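Foltgate canteen, breakfast line: automation safety checklist
Inspected 14 June 2023 by Settimio Greco 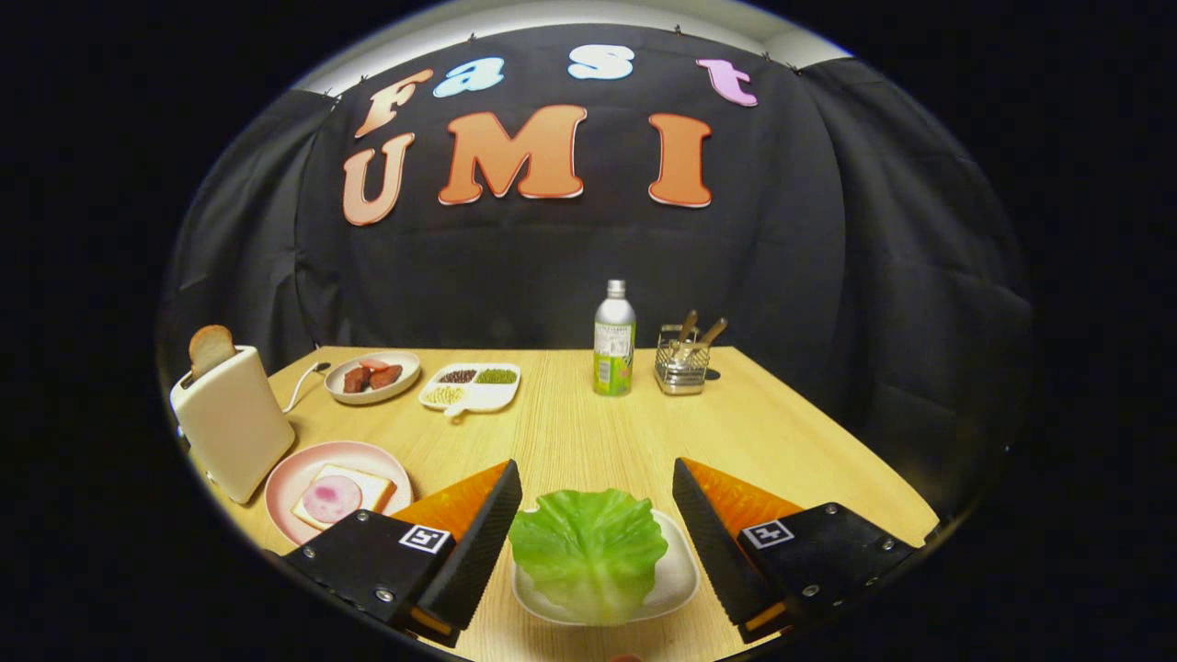 Copy to Sandro Dal Bello, who asked for fewer remarks than in December. Noted.

1. Gripper pads clean and seated: YES
Wiped before service. The wipes now live in the drawer marked Cutlery.

2. Stop button reachable from the serving side: YES
Reachable by me. Please try it with someone shorter.

3. Appliance leads clear of the working area: CHECK DAILY
Toaster especially. It has outlasted two managers and I'd like it to see out a third.

4. Raw and cooked food kept apart: YES

5. Staff trained: PARTLY
33 on the rota, 15 signed off. The rest have "watched it a bit".

6. Job descriptions updated: NO
Breakfast assistants are now "line supervisors" on the same pay. They still butter the bread. Two said their wrists are better for it, and one misses having something to do before seven.

7. Incident log kept: YES
196 entries, most of them the word "lettuce". Piras to agree what counts as an incident.

8. Noise at the hatch: PASS
Quieter than the old crew, who have asked me to record that they were told to be cheerful.

Next service due at 2,000 plates. Item 5 to be closed first.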